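Notes from Kavcombe, typed up same evening. Two people on the record, one who mostly wasn't.

Roxana Oprea has run the simulation desk at Zendstead for 3 years. Before that she was on housekeeping, nights. Same building, one floor down. "I used to open these doors with a cart in front of me and towels under my arm. Now I sit and watch a robot miss the handle."

It misses a lot. Every door the care home wants opened by machine gets practiced in simulation first, over and over, before anything rolls down a real corridor. The target for one door type is 3000 tries. Her part is going through the failed ones and writing down why. Hand too low, body too close, arm in the way when the door swings. "People think it's programming. It's mostly looking."

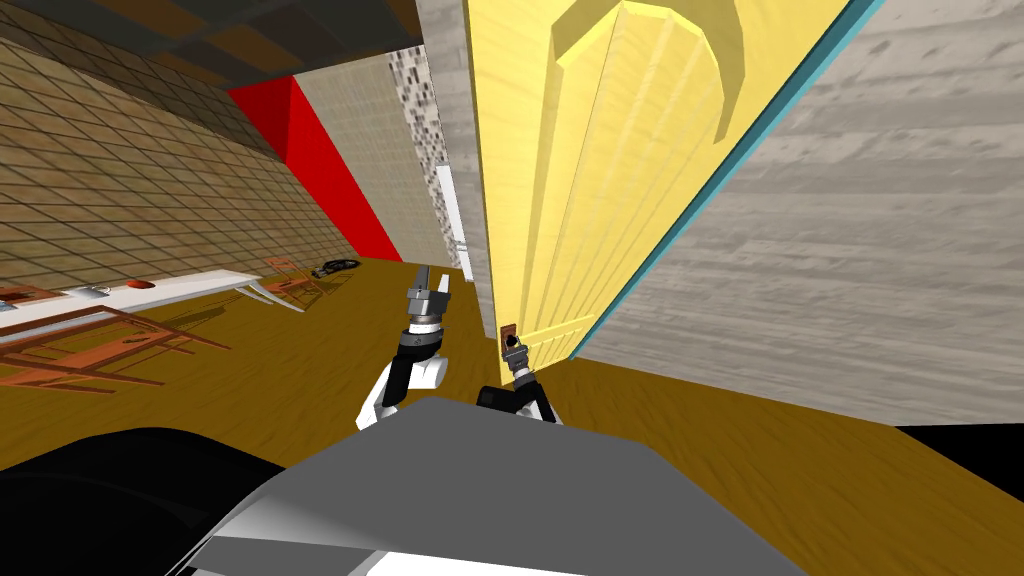 Handles are the worst, she says. Small target, and the robot has to commit to where it stands before it reaches. "If the base is wrong the arm can't save you. I knew that from the cart. You park the cart wrong, you're stuck." The engineers hadn't asked the cleaning staff anything until she brought it up at a meeting. Now they ask.

So what changed for the rest of them? Depends who you talk to. Margareta Ursu still works nights and has 19 rooms on her list. The robot is meant to take over linen runs and late deliveries, the walking part. "My feet are happy about it. My hours, I don't know yet." She was told in April that no shifts would be cut this year. She would like that in writting.

She also misses company. Linen runs used to be done in pairs, 2 people, and that was when you talked. "You heard who was sick, whose kid was getting married. A machine brings the sheets, fine. It doesn't bring the news."

Asked Hildegard Hamann, who manages both floors, about the hours. She said rosters were under review and she wouldn't go further then that. She did say two more people from housekeeping will train at the desk, paid at the desk rate from the first day. Roxana pushed for that last part. "Six weeks I did it on my old pay — never again, not for anybody."

Would she go back to nights? Long pause. "For the quiet, maybe. Not for the knees."

She had another batch of failures waiting, so we stopped there. Margareta's shift started at ten.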